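Search this site
Search: keywords, author, issue Go

The Gripper That Let Go Too Early

Print this article | E-mail this article

By Ecaterina Grecu

In the simulation everything was fine for 200 runs. The arm took a part, carried it to the bins and put it down where it should. Then the team at Skidano changed one line in a settings file, and parts began to fall on the table.

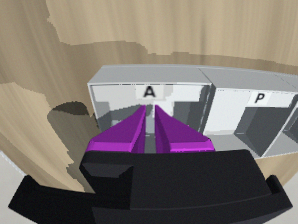 A fault with no error message

Skidano is a small company in Ilville that writes control software for sorting arms. Before a customer receives anything, the software must work in a simulated cell with a wooden table, a row of gray bins marked with letters, and a black gripper with two purple fingers. Bin A and bin P are the ones most used in the tests.

The fault appeared in April. Aurelia Berchtold, who is responsible for testing, came back from lunch and found that 20 of 220 runs had failed. The log did not show any warning. According to the program, all parts were delivered.

"The software believed it had done a good job," she told me. "For me this is the worst kind of mistake. If the arm stops, you go and look. If it reports success, you go home."

She and her colleague Severin Danzer spent two days replaying the failed runs. First they suspected the friction of the fingertips, and they raised it. The parts still fell. Then they suspected the labels on the bins, as the camera model reads the letters to choose the right place. The labels were read correctly each time.

Line 724

The answer was found by Chinyere Aliyu, who had joined the company only that month. She asked which point of the gripper the program used when it measured the distance to a bin. In line 724 of the settings it had been moved from the tips of the fingers to the housing behind them. On a straight approach this made little difference. When the arm came at an angle, the program decided that it was over the bin while the fingers were still in front of it, and it opened them.

The correction took a few minutes. The discussion after it took much longer. The same file was already prepared for Brunner, a customer who sorts metal fittings with real arms, and people there work close to the table. A fitting that falls from a moving gripper can hurt a hand.

Veronika Hauser, who plans the cells at Brunner, was informed the same evening. She was not angry, but she asked for two changes. The release of a part must now be confirmed by a second check inside the bin, and the arm must stop if this check finds nothing. Skidano agreed to both and delayed the delivery.

Berchtold has also changed how she tests. Angled approaches are now part of each series, and she watches a few runs herself, also when the report is all green. The old settings file is still on her computer, under the name "do not use".

Print this article | E-mail this article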